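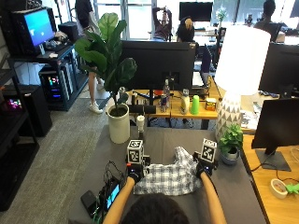

Checks are easier than plain cloth, one folder wrote on the comment sheet, because you can see at once when the two halves don't line up. Several others wrote much the same, and it is the reason patterned shirts are treated separately in this section.

Papers > Household Textiles > Folding Study > Section 4
15 min read

4. Shirts on a flat table

4.1 Garments and setting

The full set was planned as 3000 folds. After removing attempts where the garment left the table, or where the folder stopped to ask a question, 2906 remained. They come from 4 sites. The largest share was collected at Grudum and Escobar in May, and the sites used the same list of garments: T-shirts, long-sleeved shirts, trousers, pillowcases and hand towels.

Long-sleeved shirts were the slowest item on the list at every site. A towel has four corners and they are easy to find. A shirt handed over in a heap gives the folder a lot of cloth and very few obvious places to hold. The collar is usually found first by touch, as it is stiffer than the rest. The cuffs come next. The hem is often found last, and in many attempts it was found only when the shirt was lifted and allowed to hang.

We did not clear the rooms. The tables stood where they normally stand, among desks, screens, lamps and plants, and folders were free to push things aside if they got in the way. Most did not bother. They worked in whatever space was left and turned the garment to suit it. This matters for a shirt, which with both sleeves out needs more width than most people allow for. When the sleeves had no room, folders brought them in early and flattened the body afterward.

4.2 Opening the heap

Each attempt began with the shirt bunched on the tabletop. We coded the opening phase in Ultik, marking the time from first contact to the moment the body of the shirt lay flat with no layer turned back on itself. Two ways of opening were common.

In the first, the folder took the shirt by the shoulders, lifted it clear of the table, shook it and laid it down again. This is quick if the shoulders are easy to find. In the second, the shirt stayed on the table and was spread outward with the palms, one layer at a time. Spreading took longer but left fewer creases under the body, and folders who spread the shirt seldom had to start over.

A third group mixed the two - a short lift to free a trapped sleeve, then spreading. We first coded these as failed lifts. On review they looked deliberate, and they now have their own code.

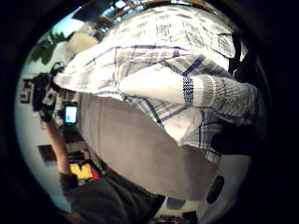
4.3 Using the pattern

Checked shirts were compared with plain shirts of the same cut. The folders were given no instruction about the pattern. Even so, on checked shirts they tended to stop partway through a fold and shift the top layer a small distance before pressing it down. On plain shirts this small correction was less common, and the finished folds were more often skewed.

The effect was strongest for the side folds, where a long edge is brought toward the middle of the back. A dark stripe running down the cloth gives a line to fold along. Bands where the checks are denser were used the same way by some folders. Where the pattern was printed or woven at a slant to the seam, the correction sometimes made things worse, as the stripe was straight and the shirt was not.

Light cloth brought a problem of its own. On a pale table under overhead lights, the edge of a mostly white shirt can be hard to tell from the surface beneath it. Folders ran a hand along the hem to check it. We counted this as part of the fold, not as a pause.
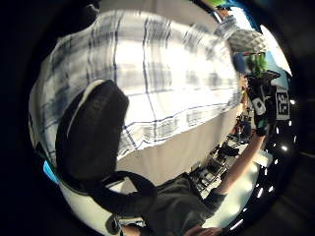
Do the sleeves before anything else, someone at Escobar advised, since a sleeve left until the end is always on the wrong side. The coding gives partial support to this. Attempts that dealt with both sleeves first had fewer restarts, but they were no faster overall - the time saved later was spent on getting the sleeves straight.

4.4 Sleeves

A loose sleeve behaves differently from the body of the shirt. It twists along its length, and it tends to come to rest as a narrow strip pointing away from the folder, where it is awkward to reach. Folders either leaned across the table for it or pulled the whole shirt closer. Pulling was more common at Wirkex, where the tables are deeper, and it often undid some of the flattening already done. 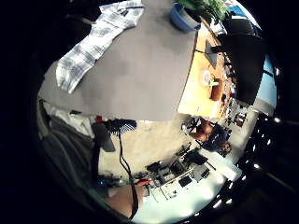 Figure 1. Checked cloth lying crumpled on the gray tabletop, with a long sleeve-like strip to one side.

Cuffs were rarely aligned with care. Most folders laid the sleeve down the back of the shirt, turned it once if it reached past the hem, and moved on. Two shirts with the same number of folds could therefore differ a good deal in thickness at the bottom edge, and this shows up again in the stacking results in Section 5.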